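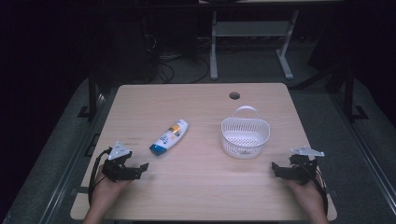
Small toiletries cause a large share of household clutter, and they are usually the last items to be given a fixed place. Tubes of hand cream, toothpaste and ointment are bought one at a time, stored wherever there is room and replaced before they are empty. A white squeeze tube with a blue cap, lying diagonally on a pale wooden table with an empty handled basket beside it, presents the whole question at its simplest: the item is out, and the container is within reach. In the apartments managed by Lunde, a housing provider with 211 units, residents were invited last January to begin their bathroom sorting in exactly this way, on a cleared table and with one basket.

The program was prepared with Orkov, an advisory office for home organization. Its guidance favors containers with perforated sides and an open top. Air moves through them, contents can be checked at a glance, and a leaking cap is noticed early. A handle matters more than many households expect. Residents who share a bathroom often prefer to carry their own things in and out, and a basket that can be lifted with one hand makes this practical.

By Orkov's account, the most frequent mistake is buying containers first. Households are advised to gather every tube and bottle, check the dates, and set aside duplicates before choosing a size. The advisory office suggests 15 minutes for this step and discourages extending it. What cannot be decided within that time goes into a bag marked for review — and the bag is opened again at the end of the month. 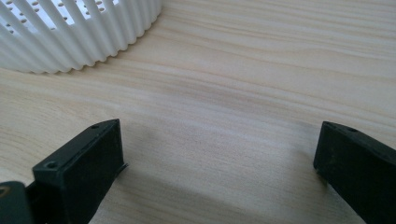
Cleaning deserves equal attention. Ribbed and perforated plastic collects residue in the grooves, particularly where soap or cream has dried. Warm water, a mild detergent and a soft brush are sufficient. Baskets should be turned upside down to drain and should be fully dry before they are set on an unsealed wooden surface.

Lunde reports that 10 households asked for a second basket during the first month. The request was granted in each case, on the condition that the first had been sorted again.

Published November 3, 2022
By the Home and Living Desk

Shares 700 | Comments 3

Comments

We keep the toothpaste in one basket and everything medical in another, up high. With small children I would not mix the two.

The review bag is a good idea in principle. Mine is from last winter and I have yet to open it.

Could you say more about sizes? The shelf in our bathroom is very shallow and most oval baskets hang over the front.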